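Moving the blog off Tiedemann

I have been meaning to write up the move since February, and two people have emailed to ask why the old links stopped working for a day. So this is the long version. If you only want the new feed address, it is in the sidebar.

For most of its life this site ran on Tiedemann, a small hosting company that did one thing and charged very little for it. You uploaded files, they served them. There was a control panel that looked like a tax form and a support address that was usually answered by the same person. I had no complaints for a long time. Then they were bought by Bridar, the panel got a new coat of paint, and the plan I was on was listed as "legacy." The price stayed the same for a year. After that it did not.

The new plan came with things I had no use for: a store builder, a newsletter tool, a booking calendar. I write posts about fixing up a house in Adstead and whatever else is on my mind. I have never booked anything with anyone through this site. I asked if I could stay on a plain plan and was told the plain plan had been retired.

I put off doing anything for a few months. Moving a website is a dull job and it is easy to find a better one. What pushed me was the backup. I had always assumed that the nightly backup in the panel was a copy of my whole site. When I downloaded one to check, it had the text of the posts and none of the images. The images lived in a separate media area, and backing that up was part of a different plan. It said so in the help pages, in fairness to them, but I had never read the help pages.

So the first job was getting my own files out. There was no button for it. I could download images one screen at a time, 40 to a screen, and the download came as a zip with the file names changed to strings of numbers. There were 799 images in all. I did it over several evenings with the radio on. Kerstin Böttcher, who I used to work with and who has moved more websites than I have, told me to stop and let a script do it, and she sent me one. It worked on the second try, after I corrected a folder name. By then I had done more than half by hand, but I ran it over the whole lot anyway so that everything came out the same way.

The file names were the real trouble. Every post pointed to its pictures by the old names, and the old names were gone. Some I could match by date. Others I had to open and look at. I found pictures of my own kitchen that I could not place in any year. I found three versions of the same gutter. I also found a good many I had uploaded and never used, and I kept most of those, mixed in with the rest, which I will probably regret.

The posts were easier. There were 457 of them, going back to when I wrote very short ones about the weather. They came out as one large file, with a lot of junk markup from an editor I used years ago. I cleaned that up with find and replace, a bit at a time, and saved a copy after every step. I would recommend the copies. Twice I removed something I needed, once all the apostrophes.

While I was in there I had to decide whether to keep everything. There is an argument for throwing out the old stuff. A lot of it is thin, and some of it is wrong. The post on sealing a basement floor gives advice I would not follow now, and the one on lime paint is mostly about me being annoyed with a paint shop. In the end I kept them all and put a note at the top of the ones with bad advice. People still land on those pages from searches, and I would like them to find the correction in the same place. I did take down a handful that were only links to sites that no longer exist.

The new host is Nulow. I am not going to write a review after this short a time. It is plain storage with a web address attached, it costs less than what I was paying, and I can copy the whole site to a drive at home with one command. I now do that on the first of the month. The copy includes the images. I checked.

What broke:

The feed. The old address ended differently and I forgot that feed readers do not care how sorry you are. If you follow by feed and are reading this on the site because you noticed I had gone quiet, please add the new address. I have put a redirect on the old one, but Bridar only keeps it alive until my account closes.

Comments. The old comments were held in their system and came out as a spreadsheet. I have pasted the useful ones into the posts they belonged to, under a line that says "From the comments." I left out last names. If yours is there and you would prefer it wasn't, write to me and I will remove it. There is no comment form on the new site and I do not plan to add one. Email works fine, and the people who used to comment mostly emailed as well.

Search. There was a search box and now there isn't. I made an index page by subject, which took longer than I thought it would. It turns out hard to say what a post is about when you wrote it to avoid doing something else. "House" has the most in it, followed by "garden," and then there is a long list under "other."

Old links. Most of them work. The day of broken links that people wrote to me about was the day the address was being pointed at the new host. I had been told it would take an hour, and it took from breakfast until late evening. I spent a good part of that time refreshing a blank page, which does not make it go faster.

There is also the question of how the site looks. I used the move as an excuse to make it simpler - one column, larger type, no slideshow on the front page. The slideshow was a mistake from the start. My mother liked it, though, and has asked where it went. Text is now dark gray on off-white, and links are underlined. I tried it on my phone and on the very old laptop in the workshop, and it opens quickly on both.

If you are thinking of a move like this, I would say get the files out first, before you tell the old company anything and before you pick a new one. Open a few of them to make sure they are what you think they are. Then take your time with the rest. I had convinced myself that the whole thing needed to be done in one weekend, and the parts I rushed are the parts I have since had to do again. The redirects, for one. I typed those in late at night and got a whole year of them off by one line.

I still have the Tiedemann welcome letter somewhere, an actual letter, on paper, with my first password written on it in ballpoint. I should have changed that password sooner than I did.

Next on the list is going through the oldest posts and fixing the pictures that ended up sideways. After that I want to get back to writing about the back stairs, which are finished apart from the handrail and have been for a while.

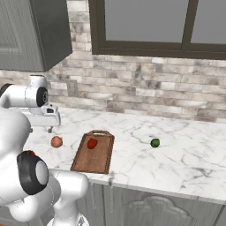 The handrail is waiting on brackets. I ordered the wrong size and the right ones are supposed to come next week, so the stairs post will probably go up once they are in. If you spot a broken link before then, send me the address of the page it was on as well as the link itself. It saves me a lot of hunting.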